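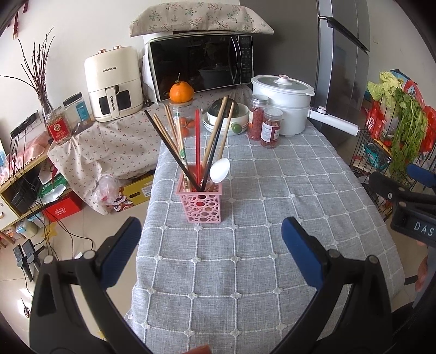

Blue-padded fingers open on either side of the chopstick holder at a kitchen table.

About Flekik

Flekik is a very small company with a very large bench. We build Toprak, a two-fingered kitchen arm that is meant to put things back where they live after a meal, and we build it partly at home and partly in the shared workshop on Folley Street in Lovance, where we rent the long bench under the windows, one locked cabinet, and as much of the drill press as our neighbors will let us have. If you've come to this page from the parts list or the newsletter, welcome, and do get yourself a coffee. We have never managed to tell this story quickly.

How we got going

We started with a lamp. It was a desk lamp with a good springy arm, and one of us (we still argue over which) wondered if the springs could carry most of the weight of a small robot arm, so that the motors would only have to do the steering. They could, more or less, and we spent a whole winter finding out how much trouble was hiding in that "more or less." The first arm drooped. The second one stood up beautifully and then knocked a mug of paint water over the wiring. The third lived at home on a kitchen counter for most of a year, and it was that one that taught us what we wanted to make, which was something for kitchens, for ordinary ones with a cloth on the table and jars everywhere and the spoons standing in among the chopsticks.

The name Flekik came off a mistyped label on a box of springs. We had been calling the project "the lamp" for so long that any other word sounded like a promotion, so we kept it. Toprak was chosen later, over soup, and there was a vote, and the losing names are still written on the inside of the cabinet door.

What we are building

Toprak is a single arm that clamps to the edge of a table. It has two padded fingers, a camera at the wrist, and a base you can carry under one arm if you've taken the counterweight off first (please take the counterweight off first). The current version goes together with 97 screws, all the same length, and we are prouder of that than of nearly anything else on it. The version before had four lengths of screw and we spent many evenings on the floor looking for the short ones.

We don't want it to be clever in a showy way. We want it to pick up a spoon by the handle and stand it in the holder with the others, and then do the same with a chopstick, and do it at a table that hasn't been cleared and wiped for its benefit. Chopsticks have turned out to be our favorite teachers. They're thin, they roll, they lean on each other at every angle, and if you take hold of one a little too high it swings around and sweeps its neighbors along. Bowls, by comparison, are a holiday. Fruit is somewhere in the middle, depending on the fruit.

How we teach it

Most of what Toprak learns starts with a person's hand. We take a hand-held gripper to a real table and go through the job the way we'd like the arm to go through it, slowly, reaching around the jars and over the bowls, with the fingers closing where we would want the robot's fingers to close. The recordings then go back to Folley Street, where somebody sits down with them and a large plate of toast and decides which ones are worth keeping.

At our last tally we had made 1,627 recordings and kept 1,383 of them. The others went in the bin for all the usual reasons: a sleeve over the lens, a dropped spoon, a phone ringing and the person holding the gripper turning to look at it. Our goal is 2,000 good ones before we freeze the next version of the software, and by October we hope to be close enough to start being fussy about which kitchens we still need. Dark countertops, mostly! And shiny ones. Microwave doors and kettle sides are full of reflections, and the camera can get very interested in a spoon that is only a picture of a spoon.

We do this work at home tables on purpose. The workshop has good light and a flat gray bench and nothing on it that doesn't belong there, and an arm that has only ever known that bench behaves like a guest who has never seen a tablecloth. At home there's stitching for a chopstick tip to catch in, and a cooker with its handle sticking out, and a refrigerator door that somebody is going to want to open just when you've got everything set up.

Where we work

The Folley Street workshop is shared between us, two furniture makers, a bicycle frame builder and a woman who repairs accordions, and we couldn't ask for better company. The furniture makers have talked us out of several bad joints. The frame builder lent us a fixture for the base tube that we really must give back. The accordion bench supplied the thin leather we tried for our early finger pads, before we moved to rubber, and we still think the leather had a lovely feel, though it went stiff after a few weeks of soup.

Printing happens at home, overnight, with the door closed. Cutting and drilling happen at the workshop, in the daytime, out of consideration for everyone's neighbors. Final assembly can be at either, and tends to be wherever the good screwdriver was left.

What we can and can't do for you

Toprak isn't for sale as a finished machine, and we'd like to be plain about that before you write to us with a delivery address. What we do offer is the full set of drawings, the parts list, the assembly notes (long, with a great many asides, you will recognize the style) and a small bag of the printed parts that are hardest to get right on a home printer. People have built arms from these on dining tables and in garages, and one was put together on an ironing board, which we wouldn't recommend but did admire.

If you are building one and get stuck, write and tell us which step you're on and what it's doing, and send a photo of the elbow joint. Do send the elbow even if you're sure the elbow is fine. We answer everything, usually in the evening, after the dishes.

Visiting

You're welcome to come and see the bench. We keep an open hour at the workshop from four in the afternoon on most working days, and there is generally an arm in some state of undress that you can lift and wobble and ask questions about. Ring the lower bell, the upper one belongs to the accordions. Children are welcome if they keep their fingers away from the belt on the shoulder motor, and the same goes for everybody else. Parking on Folley Street is poor, so try the lot behind the bakery, and if you happen to be passing through the bakery on your way back, the bench is partial to the seeded rolls.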